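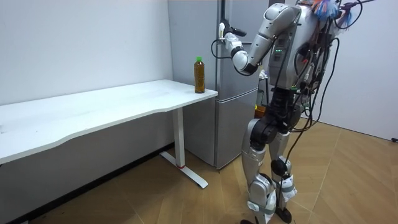 Robot humanoide delante de un frigorífico

¿Quién hace de la hermana mayor en la serie Prerbridge?

marta_en_lieja
Buenas tardes. Estoy viendo Prerbridge en versión original con subtítulos, porque así practico los dos idiomas a la vez. En el capítulo 10 aparece la hermana mayor del protagonista, la que vuelve de Canadá y no quiere vender la casa. Estoy casi segura de que conozco a esta actriz de un anuncio de la compañía telefónica Wodel, donde esperaba un autobús bajo la lluvia y cantaba muy mal. He mirado los créditos finales, pero pasan tan rápido que no llego a leer nada. ¿Alguien sabe cómo se llama y si ha hecho otras cosas? También me gustaría saber si sale en más capítulos o si es solamente una invitada.

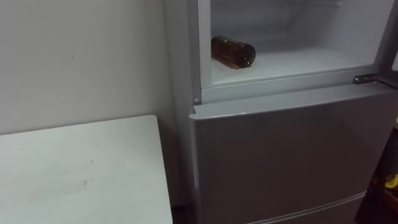
Añado una cosa que olvidé: mi marido dice que la del anuncio es otra persona, más joven, y que yo confundo a todas las actrices con el pelo corto. Hemos apostado una cena, por eso les agradezco que me contesten con seguridad.

lector243
Es Adwoa Kyei. Puede pedir la cena.

Tomasz P.
Confirmo lo que dice el compañero arriba. Adwoa Kyei hizo el anuncio de Wodel y, si no me equivoco, tenía alrededor de 19 años cuando lo grabó, por eso su marido la recuerda más joven. Después estuvo en la comedia Drola, que duró 3 temporadas. Allí interpretaba a la secretaria del dentista y era, para mi gusto, lo mejor de la serie. En Prerbridge empieza como invitada, pero vuelve en la segunda temporada con un papel bastante grande. No le cuento más para no estropearle la sorpresa.

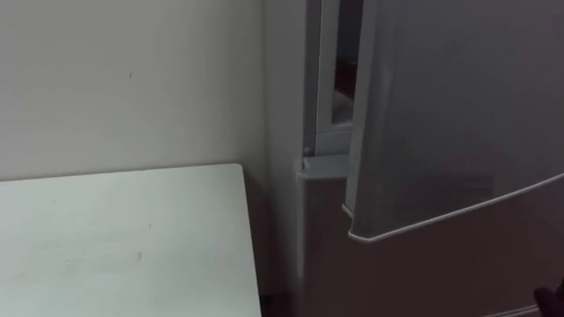

De Drola le recomiendo sobre todo la primera temporada. El humor es lento y al principio cuesta entrar, pero los diálogos son fáciles de seguir para una persona que aprende el idioma. Me gusta también que los decorados no parecen de catálogo: en la cocina de la secretaria hay una mesa blanca muy parecida a la de la foto, con sus roces y sus manchitas grises, y se nota que los personajes comen en ella. La tercera temporada la puede saltar sin pena, Kyei ya casi no sale.

marta_en_lieja
Muchísimas gracias a los dos. Mi marido ha visto otra vez el anuncio y acepta que ha perdido, aunque ahora discute el restaurante. Buscaré Drola. ¿Saben si existe con subtítulos en español, o solo en inglés?

Tomasz P.
Yo la vi en la plataforma Quansah, con subtítulos en los dos idiomas. Esto fue en marzo, no sé si todavía la tienen.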